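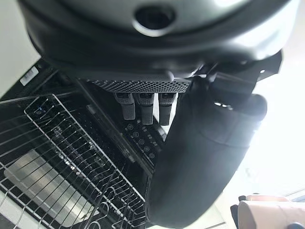

Shahram Azimi asks whether the rack has to be pulled out before the hand goes in. Yes, and that is now step 2.

## 4. Running the dishwasher task

This section covers the kitchen round of the Gamcombe student challenge. Finish the wrist camera check in Section 3 first.

1. Open the dishwasher door all the way.
2. Pull the lower rack out until it stops.
3. On the club laptop, start the Anov control program and load the profile named `kitchen_right`.
4. Set the arm speed to 12 percent for the first run.
5. Move the hand to the start pose on the sink side and save it as `home_sink`.
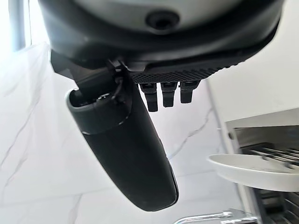

6. Save a second pose over the rack as `home_rack`. Leave enough height for the thumb to swing open.
7. Run between the two poses three times with the hand empty. If the arm drifts, repeat the joint setup in Section 2.

> **Note:** The wait between poses is set to 3000 ms. Teams from Vistley have used 300 ms, but only after a full season of practice.

8. Bring the right gripper down to the rack and stop beside the plate.
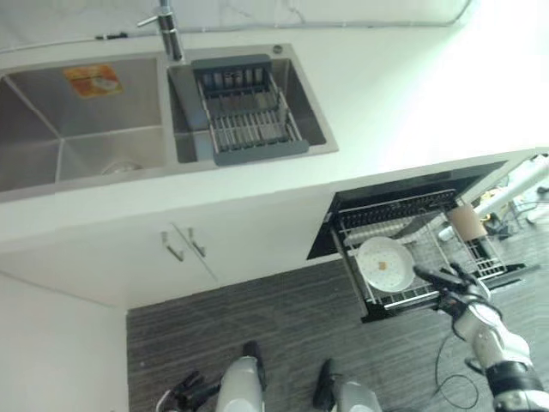

*Figure 4-3. Right arm at the lower rack, plate and paper cup in place.*

9. Close the hand slowly and lift. Log the result on the Sönmez score sheet.

> **Caution:** Keep feet and bags away from the arm cable while the motors are on.
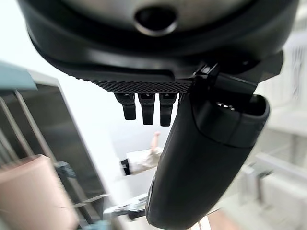 Each run needs one driver and one spotter, and they swap after every scored attempt. The spotter calls "stop" out loud, and the driver releases the controls at once. Agree on a hand signal too – a raised hand with the fingers up, like the one behind the gripper, is easy to read in a noisy room. If the program shows error 691 after a stop, return to step 5 and save both poses again.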